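Fisdale gets the talks, and I get to walk to work

31 January 2020

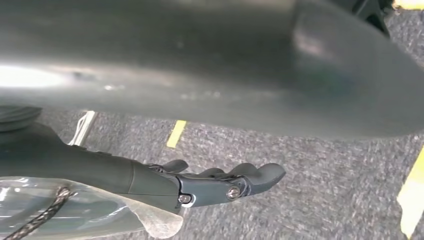
A curved grey-green surface, close up, with light catching it on the left.

Well, they've picked us! The border talks between Warkorden and Stodumier are coming to Fisdale in August, and I've had the press note open on my desk all morning in case somebody changes their mind.

If you haven't been following (and I don't blame you, it's been a slog), the two governments have been arguing over the Yensuk valley for 22 years. There's the river, there are the grazing rights, and there's a bridge that each side says the other should pay to mend. They last sat down together two years ago and got as far as agreeing which maps to use. Then Stodumier's delegation went home over a row about fishing permits and that was that.

This time the go-between is Jirayu Khamphan, a retired diplomat I've interviewed twice and found very hard to hurry. I rang him last night and asked why on earth he'd chosen Fisdale. "It's quiet, the trains are good and neither side has ever quarrelled here," he told me. He wouldn't be drawn on what a deal might look like, though he did say the grazing rights would come first and the bridge last.

Each side is sending its foreign minister, plus advisers, and the full list I've seen runs to 67 people. They'll be put up at two hotels at opposite ends of the high street, which should make for some interesting mornings in the bakery queue. The meetings themselves will be behind closed doors at the old grammar school, with a short statement to reporters each evening.

I'm told the school car park will be shut for the whole of the talks, so if you normally leave your car there you'll want to make other plans. The council says it'll put up notices nearer the time, and I've asked whether the Saturday bus is going to be moved as well. No answer yet, but I'll post it when I get one.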